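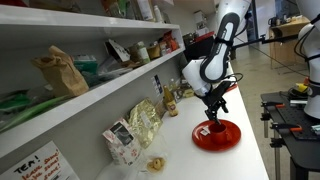

*The tea counter at the Grurnorton open day, with the arm over a red cup and saucer.*

I had meant to stay at the Grurnorton open day for an hour, and I stayed until they were stacking the chairs. If you have never been, it is a robotics workshop at the far end of the Trovden industrial park, and once a year, on 7th January, they open the doors and let anybody wander through (you sign in, you get a sticker, and off you go). The man on the door told me that more than 900 people had put their names down, and from the state of the parking lot I believed him.

The big hall came first, with the pallet movers and a long talk about warehouses that I'm afraid I slipped out of halfway. What I really wanted was the smaller lab they call Garnar, where they work on handling household things: cups, plates, packets, all the stuff that sits in your kitchen and gets picked up without a thought. It has a white counter down one side with shelves over it, and a handwritten sign that says "TEA!" in big black letters, which made me feel at home right away. There were two golden pastries on a plastic tray at the front, and I was very well behaved about them.

We went in by groups of 9, which was a good number, as everyone could get close enough to look. The young woman showing us around was wonderfully patient. She explained that a cup is harder than it looks: the fingers have to come down at the right spot and close just enough, and a tea-bag string hanging over the side is one more thing to get tangled in. A boy next to me asked how many tries it had taken, and she laughed and said they keep a log, and that the Shibata exercise (their name for the cup-and-saucer routine) was up to run 841. He wrote that down on his hand!

I asked whether they practice with real tea. Mostly they don't, she said, though the people who work there certainly drink plenty of it.

After that we moved along to the part I liked best, a small screen showing the view from down at the gripper itself. I could have watched it all afternoon. Everything looks enormous from there, the bolts and the little round holes in the metal, and a plain red plate with a cookie and a few McCafé sugar packets fills up like a landscape. The cup was lying on its side with its mouth hanging out past the edge of the plate, and the two black fingers were just below it. A lady behind me whispered "go on, go on," and I have to say I was thinking the same.
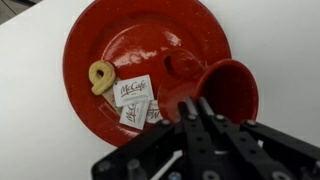

## If you want to go next year

Sign-up opens in August, and the lab groups go quickly, so put your name down for Garnar before you do anything else. Parking is free, but the lot by the gate was full when I got there, and I ended up walking over from the next street. The hall is chilly, so bring a sweater. Children are welcome in every room, and the last group goes in at 4.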